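Teaching by demonstration

Teaching by demonstration is a way of giving a robot a new skill by showing it the task, sometimes by taking hold of the arm and moving it by hand, and sometimes by steering it from a distance with a joystick, a tracked glove or a second, smaller arm. It is a friendly sort of method, and people who have never written a line of code often take to it quite happily.

Remote control in simulation

Many projects begin in a simulated world, where a dropped block costs nothing and the operator can simply start over. The Surura collection, gathered at Tetovo and last revised on 22 February 2021, holds 2000 demonstrations of simple block handling given by 14 operators, each run lasting roughly 11 seconds. Backdrops and lighting are often varied, so that the robot learns to pay attention to the block and doesn't grow too fond of one particular view.

An orange cube between the two black fingers of a simulated gripper, with woodland beyond the tabletop. 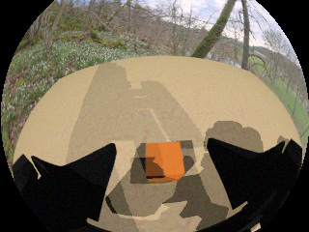 See also

Givia controller
Annamalai method
Hand guiding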